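Verkano demonstrations group – minutes, October

Present: Eftychia Gkikas (chair), Mavromatis, Stavau, and two people from Kelanico who joined by phone and were mostly heard eating.
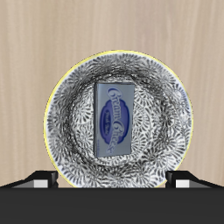
1. Minutes of the last meeting. Agreed, apart from the word "finished", which was struck out.

2. Cream cheese and plate task. Stavau reported 655 simulated episodes recorded, of which 23 have the wrong instruction attached. Mavromatis asked whether the learner would notice. Stavau said it notices everything except what we want it to. The 23 to be relabelled by hand.

3. Starting positions. EG pointed out that the box begins in nearly the same spot in around 100 episodes. Long discussion of what "random" means. Agreed to widen the range and record 50 more, with slower approaches – Stavau's driving style is now turning up in the trained policy.

4. Plate pattern. Kelanico would like a plain plate as well as the flowery one. Mavromatis is fond of the flowery one. Both to be kept.

5. Storage. Full again. Carried over, as in every month so far.

Actions: Stavau, items 2 and 3. Mavromatis, plain plate. EG to ask about disks, politely.

Closed at 4.40 pm.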